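Iltus District Council
Security and Defense Liaison Panel
Minutes of the meeting held on 27th June

In the chair: Nicanor Valdovinos
Minutes taken by: Ovidiu Moldovan

1. Minutes of the previous meeting
Approved with one correction. Under item 4, "Brolatard depot" should read "Brolatard range."

2. Live-fire schedule, Brolatard range
The Army liaison officer reported that artillery practice will resume in January and run for 14 days. Night firing will end at 10 p.m. The panel asked that notices reach all households on the Buzatu road before the first day of firing – last year's arrived after it. Agreed.

3. Noise claims
The chair reported 4 claims outstanding, all for cracked windows. Payment is capped at $500 per claim. Mr. Moldovan is to write to the claimants.

4. Reveo missile storage site
The panel considered reference 3409, the request to widen the safety zone on the north side. Members were not satisfied with the map supplied, on which the old and new boundaries could not be told apart. Deferred until a corrected map is received.

5. Access to the east gate
The road closure order was renewed without change. Mr. Valdovinos abstained.

6. Other business
None raised. The meeting closed at 8:40 p.m. The date of the next meeting will be posted at the district office.
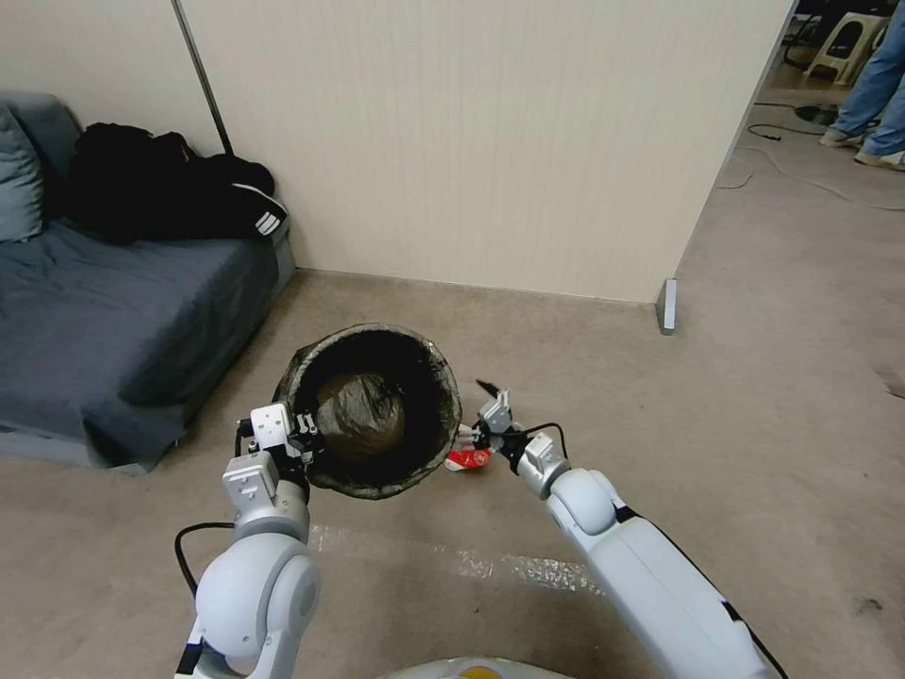
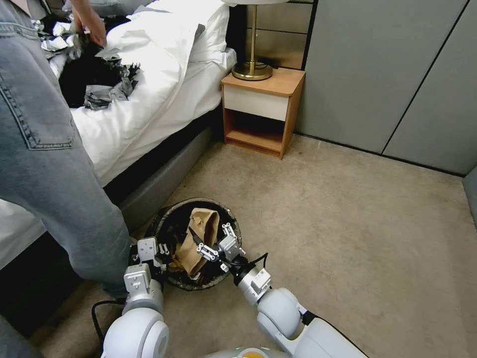

First: lined trash bin on the floor. Second: bed with white duvet and pillow.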